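Sitting Still in Sirnden: A Term with a Lunchtime Meditation Group

Project report, Religion and Society module, second year

Why I chose this

The module handbook asks for "sustained contact with a living community of practice". Most of my year went to the cathedral, where there is a café. I chose the Pascombe Sitting Group, which meets over a carpet shop in Sirnden and offers one kind of biscuit. My question was a plain one. What keeps people coming back to a practice that, by their own account, often feels like nothing is happening?

I expected talk of peace. I got a fair amount of talk about knees.

How I went about it

I attended 21 sessions between October and December, missing two with a cold. Each lasts forty minutes, starting at ten past twelve so that people who work on the trading estate can get there. I sat with the group every time. My tutor warned me that joining in might cost me my distance, and I can report that by week three I had plenty of distance and no feeling in my left foot.

I also gave out a questionnaire. It went to everyone on the mailing list, and 26 came back. From those I asked 7 people for a longer talk. All agreed that I could quote them without names. One asked to see her quotes first and made them better.

The group has no teacher. It began as an offshoot of a Buddhist society in Pritent, which still sends a newsletter, but fewer than half the members call themselves Buddhist. Among the rest were Methodists, a lapsed Catholic, a Quaker and one man who wrote "retired" under religion. I have left him as a category of his own.

What people said

I had sorted my questions under belief, habit and company, in that order, thinking belief would need the most room. It needed the least. When asked what they believed happened during a sitting, several people left the box blank, and one drew an arrow to the next question.

Habit did better. "I come because it's Tuesday-shaped in my head," one woman told me, and then explained that it had moved to a different day years ago and she had never adjusted. Another member had stopped for six years after her divorce. She came back expecting to be asked where she had been, and was handed a cushion. She said she would have gone home if anyone had made a fuss.

Company was the surprise, given that talking is discouraged. Most of those I interviewed said they sat at home badly or not at all. They needed other people in the room being quiet at them. 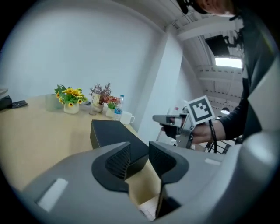 The exception was Pop, a phone app with a bell that some of the younger members use between sessions. I tried it for a fortnight. It congratulated me so often that I began to feel managed, although two people told me that without it they would never have started. The older members disapprove of Pop without having heard it.

What went wrong

My questionnaire was too long. Question nine asked people to rate their inner stillness from one to ten, and I would like it struck from the record. Half of those who replied gave a five, and I can do nothing with a five. I also took notes straight after each sitting, when I was either sleepy or hungry, and the early ones lean heavily on the smell of carpet.

There is a larger gap. I only spoke to people who stayed. Those who came once and fled would have plenty to say about why a practice does not hold people, but they are not on the mailing list.

What I would do next

I would start with the leavers, if the Pritent society would pass on a letter for me. I would also compare Pascombe with a group that has a teacher, to see whether being told you are making progress helps or just gives you something to fail at. I have kept going in the meantime, mostly for the biscuits, and have been put down to bring the milk in January.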